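3.2 Task set-up and procedure

The manipulation part of the Stutska course project was carried out by a team of four students over one spring term. Hina Talpur and Junaid Qureshi were responsible for the arm and hand controllers, Shabnam Bhutto for the recording software, and Sidra Bajwa for the trial protocol. The team started work in March, after the hand had been fitted and the joint limits checked by the course supervisor.

The task was to move a croissant from a padded mat to a plate. It was chosen from a list of table-top tasks proposed by the class because it is easy to state and easy to judge, and because the object has an awkward shape. A crescent has no flat sides for the fingers to close on, and its ends give a different grip from its middle. The earlier class exercises had used blocks and cups, for which a single fixed grasp was usually enough.

All trials used the same layout. A square blue mat was laid on a white height-adjustable table, and the plate and the croissant were both placed on the mat at the start. The height of the table was not changed once recording had begun. The arm approached from the left. Figure 4 shows the hand at the croissant, with the plate still empty. 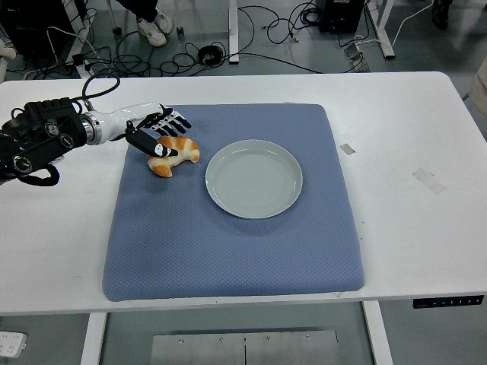
Figure 4. The hand at the croissant, with the thumb touching its top surface.

The start position of the croissant was varied between trials within the left part of the mat. Its direction was varied as well, so that the horns did not always point the same way. The plate was moved less often, as early tests showed that changes in plate position had little effect on the first half of the motion. Before each trial the student running the session read out the start condition from a printed sheet and a second student confirmed it. This was slow, but it removed most of the labelling mistakes found in the pilot data.

Each trial was divided into four phases: approach, grasp, transfer and withdrawal. The approach phase ended at first contact between any part of the hand and the object. The grasp phase ended when the object left the mat. Transfer ended when the object was released, and withdrawal ended when the hand had returned to the left side of the table. A trial was counted as a success only if all four phases were completed and the croissant was resting fully on the plate, with no part of it touching the mat.

We recorded 336 trials. Of these, 26 were removed before analysis on account of missing joint data or an incorrect start condition. A further set of ten was kept apart for practice with the labelling tool, which left 300 trials for the results given in Section 4. Trials in which the croissant broke were kept and marked as failures.

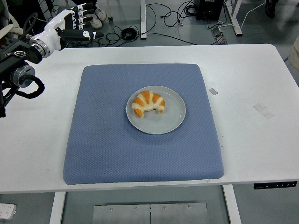

The withdrawal phase received more attention than we had planned. In the first version of the controller the fingers opened and the arm moved sideways at the same time, and the little finger often caught the pastry and dragged it towards the rim. Talpur changed the order so that the hand opened fully, rose, and only then moved to the left. The change added 2 seconds to each trial. We accepted this, as the project had no target for speed.

Labelling was done by Bajwa and Bhutto working separately. Where they disagreed on the end of a phase, Sadia Mengal, who had taken no part in the recording, watched the trial and made the final decision. Most disagreements concerned the end of the grasp phase, where one horn of the croissant could remain on the mat after the rest had been lifted. We settled on the moment at which the last visible contact was lost, and the trials labelled before this rule was agreed were labelled again.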